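Vimotley Sleep and Mood Diary Data

Version 2, released 23 May 2018

What is in this release

Vimotley is a set of short daily diary entries from adults living with anxiety or low mood. Each entry has a mood score, hours slept, and a free text note. There are 2312 entries in the main file. Of these, 1546 have a note; the rest have scores only.

Entries were collected through the Dusta web form. People could skip any question. A skipped answer is stored as an empty cell, never as zero.

Columns

entry_id: a random number, not linked to any account
day: day of participation, starting at 1
mood: 0 (very low) to 10 (very good)
sleep_hours: hours slept the night before, to the nearest half hour
note: free text, names and places removed

Changes since version 1

Sleep hours over 24 were typing mistakes and have been blanked. Duplicate entries from the January form outage are gone. The column "feeling" is now "mood", so old scripts will need that one edit.

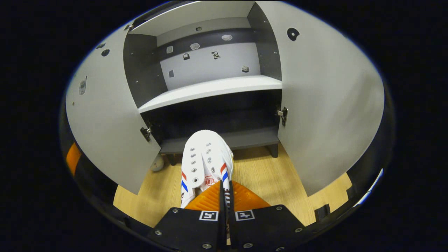

Arumugam wrote in after version 1 that a mood score of 5 should not be read as "fine", as many people with long-term depression pick the middle number on a bad day when they have no energy to think about it. We agree that this can happen. The scores are as entered, and we suggest looking at change within one person's entries before comparing people. The file person_key.csv groups entries for this purpose.

Known problems

Roughly 97 notes are in a language other than English. They have not been translated. Naps were not asked about, and some people added them to sleep_hours while others did not. The form did not ask about medication or diagnosis, so the data can't be used to study either one.

Use

Free for research and teaching. Do not try to identify anyone from the notes. This is not a screening tool and no cutoff score is provided.

Please cite as: Vimotley Sleep and Mood Diary Data, version 2, Denau.

Report errors through the Denau issue page and include the entry_id.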